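Reading the Water Before the Start

Most dinghy races on inland water are decided in the first few minutes, and most of the work that decides them is done before the warning signal. A sailor who launches late, reaches up and down behind the line and starts wherever there is a gap has given up information that was free to collect.

The club at Nosteck sails on a reservoir with a wooded western bank and a low stone dam at the eastern end. The prevailing wind comes over the trees. It arrives on the water in patches, bends as it meets the open middle, and steadies only near the dam. Visiting crews tend to describe the place as random. The regulars, who race on Wednesday evenings from April until the light goes, do not find it random at all.

Their method is simple. Boats leave the slipway at least 20 minutes before the first signal. Each crew sails upwind on one tack for about four minutes, notes the compass heading, tacks, and repeats. The two headings give a mean wind direction. A second pair of readings, taken closer to the start, shows whether the wind has moved and which way. If the breeze is oscillating, the second pair will usually fall to one side of the first and a third will fall back again. If it is shifting steadily, all the pairs move in the same direction.

The distinction matters for the first beat. In an oscillating wind the aim is to sail the lifted tack and stay near the middle of the course. In a persistent shift the aim is to get to the side the new wind is coming from, and to get there early. Confusing the two costs more distance than any error in sail trim.

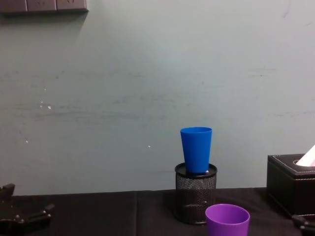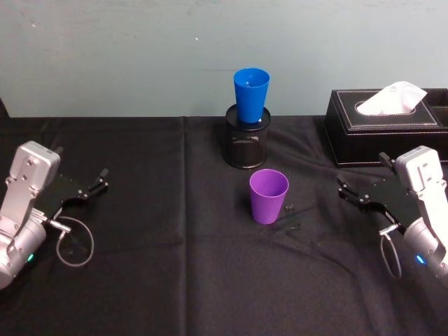 Line bias comes next. The usual check is to sit head to wind at the middle of the line and see which end the bow favors. In a light boat with a flogging mainsail this is hard to do well. A better check is to sail along the line with the mainsheet trimmed until the luff just stops lifting, cleat it, then turn and sail back without touching the sheet. If the sail is overtrimmed on the return leg, the boat is now heading away from the favored end. If it flaps, the boat is heading toward it.

The club runs two fleets. The faster one uses the Fenine, a two-person boat with a trapeze and a narrow hull that punishes a slow start, as it needs clear air to plane. The slower fleet is mixed and sails on handicap. Handicap crews often assume the start matters less to them. At Nosteck it matters more, because a heavy boat trapped under the trees can sit in dead air while the rest of the fleet reaches the open water.

A transit solves part of the problem. From the committee boat end, the line through the pin usually meets some fixed object on shore. At Adebisi Point it is the corner of the old pump house. A helm who has noted it can tell from anywhere on the line how far back the boat is. Without one, sailors in the middle of a long line hang back, often by 2 boat lengths or more, and a sag forms. Anyone with a transit can sail into that sag and start a full length ahead of the neighbors.

Crews preparing for the Fendetti Trophy in September should practice holding a boat on station as well. Pick a mooring buoy, stop beside it, and stay there with the sails eased for as long as possible. Small movements of the main keep the bow from falling off; backing the jib brings it down when needed. When the boat drifts past the buoy, sail a small circle and begin again.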